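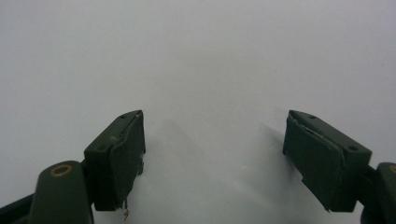 Mastley sewing room, April

Summer hours at the Mastley sewing room start on 11th May. We will open at 10 and close at 4 on weekdays, with one late evening to be posted on the door each week. The Wisa branch keeps its current hours.

The mending backlog is down to 26 items, most of them coats with broken zippers. Those take longer because the old teeth have to be picked out by hand. If you dropped something off before April and have not had a call, please bring your ticket to the front desk. Tickets with no phone number on them are the main cause of delay.

Prices stay the same for simple hems and patches. Lined curtains will now be charged by the panel — the old flat rate did not cover the thread and the time. Quilts and padded covers must be washed before they come in, and we can take only two per household at a time.
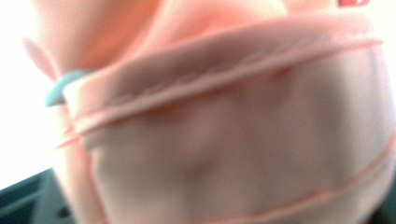
A reader in Zepeda wrote to ask if the wash rule could be dropped for older quilts, saying hers had split along the binding the last time it went through a machine. Hand washing is fine, and so is a careful airing if the seams are already weak. Mark "aired only" on the ticket.

Spare buttons and full spools can go in the bin by the stairs.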